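Can the machine do my kitchen yet?

Posted on Sunday, in the evening, with the dishes still in the sink

When I moved to Brinport I had one suitcase and a very clear idea that in ten years I would not wash another plate by hand. I had read this in a magazine at the airport. The ten years are over, and more, and I have a dishwasher which is a good machine, but somebody has to put the plates in and somebody has to take them out, and in my home this somebody is me.

So every year or two I write a post with the same question. What can machines do now from the ordinary work of a house, or from the ordinary work of a small shop? I am not an engineer. I worked 13 years in a bakery in Bloxham, first at the ovens and later in the packing room, and I look at these things with the eyes of a person who had to do them quickly and many times.

Let me begin with the things which are solved, at least for me.

The floor is solved. I have a round vacuum and it goes out at eleven in the morning and comes back to its dock. It is afraid of the fringe on my carpet, and I turned the fringe under, so you could say that I am the one who adapted. The clothes are washed by a machine and I do not think about it with any wonder, although my grandmother would. Bread dough is solved too. In Bloxham we had a divider that cut dough into pieces of the same weight all day, and it was better at this than any of us.

Now the things which are not solved. I made a list during one week, writing on the back of an envelope each time I did something with my hands that I would prefer not to do. The list came to 28 lines. I will not copy all of them, but some are: turning a sleeve the right way out, taking a wet tea bag from a cup, finding the lid for a box, peeling the price from a glass, lifting a thin pancake before it becomes dark, changing the cover of a quilt. I notice that almost none of these is heavy. They are small, and each one is a little different from the time before.

In the bakery it was the same. The divider was excellent with dough, but the flat things were a problem. We made a thin round cracker with seeds, and after baking it had to go from the tray to the rack. The company that owned us bought a machine for this from a trade fair in Wasummont. It had suction cups. With the plain crackers it worked well, and with the seeded ones the air came in between the seeds and the cracker stayed where it was. After 19 days we went back to the long spatulas. I still have the feeling of that spatula in my wrist: you go in low, you stop for a moment when the edge is under, and then you lift without thinking. The stop is important. New people always forgot it and pushed the cracker across the whole tray and onto the floor.

I tell this because when people ask "can a robot flip a pancake" they imagine the flip. The flip is for the children. The difficult part is to get under.

There are two different roads, as I understand it. On the first road you change the work until the machine can do it. The dishwasher is like this - it does not wash the way I wash, it is a box with hot water, and we learned to buy plates that fit in the box. The suction machine wanted also to be like this. On the second road you leave the work as it is, with the same tools and the same table, and you try to make a machine with arms that can manage there. For a long time I believed only in the first road. It is cheaper and it works at night.

But the first road needs one task, repeated. My kitchen has 50 tasks before lunch and no place for 50 boxes. When I visited my cousins in Wasummont last June, they showed me their kitchen machine, which cuts, stirs, weighs and cooks, all in one bowl. It is called a Wotari and they are very happy with it. I was happy too, until after the soup, when I washed the bowl, the blade, the ring under the blade, the lid and the little cup that sits in the lid. Somebody still had to peel the carrots. Somebody had to carry the soup to the table. I don't say it is a bad machine. I say it moved the work from one end of the counter to the other.

This is why I became more interested in the second road. If a machine can take my own spatula by my own handle, then I do not need to buy a special thing for each job. It could use the spatula in the morning and something else in the afternoon. What I want to know is how it holds things. Does it hold the handle near the end, like a child with a crayon, or in the middle? Can it go under something flat without pushing it? Can the second hand help, as mine does without asking me, when the piece starts to run away?

Practice with play food is a good idea, I think. In the bakery we also trained new people on cold crackers from the day before. The thing has to be flat and light, the tool has to be an ordinary one, and the cloth under it should be a real cloth, with folds if possible, as people have cloths.
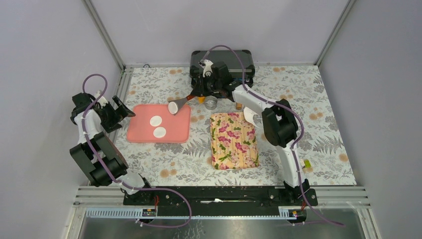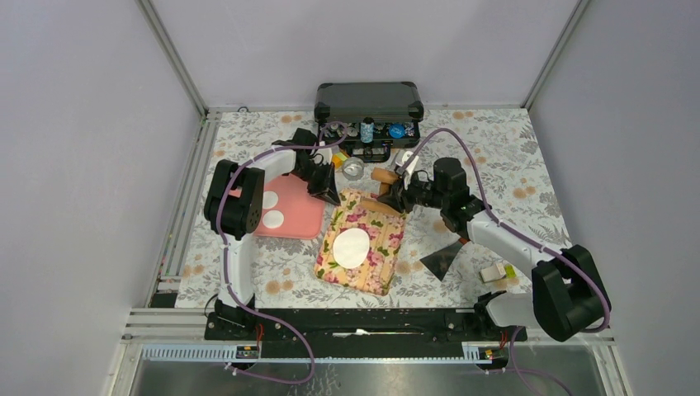 A spatula in the first one and a wooden piece in the second, on the same flowered cloth. For me this is closer to a kitchen than the suction machine ever was, even if I would not leave it alone with my pancakes.

What would convince me? I thought about this while drying the glasses. It would be boring things. I would like to see the same arm do one small job for a full morning, and I would like to see what it does when the piece is stuck, or when somebody has moved the tray by the width of a hand. In the bakery the tray was never in the same place two times. We did not notice it, our hands just went where the tray was.

Then there is the question of speed, and here I am more patient than my old boss would be. In a shop slow is expensive. At home I do not care if the table takes one hour to be cleared, if I am in the other room with a book. A slow machine that finishes is enough for me. A fast one that needs me to stand beside it is just one more person in the kitchen, and my kitchen is small.

I put the first half of this post on our neighborhood page in Brinport some days ago, to see if I am the only one who thinks about such matters, and there was one answer which I copy with permission.

Reader from Bloxham: I disagree about the speed. I have bad hands now and I would take any machine, slow or fast, but it has to be safe to stand next to, since I can't always go in the other room. My kitchen is the other room. And please, before pancakes, let them learn to open jars. I can live without pancakes, but I had a jar of plums on the shelf all winter.

I had not put jars on my envelope, and now I wrote them at the bottom. My hands are still strong, so I never counted a jar as work. If you have your own list, send it to me, also if it is short, and tell me which line you would give away first. Mine is still the quilt cover.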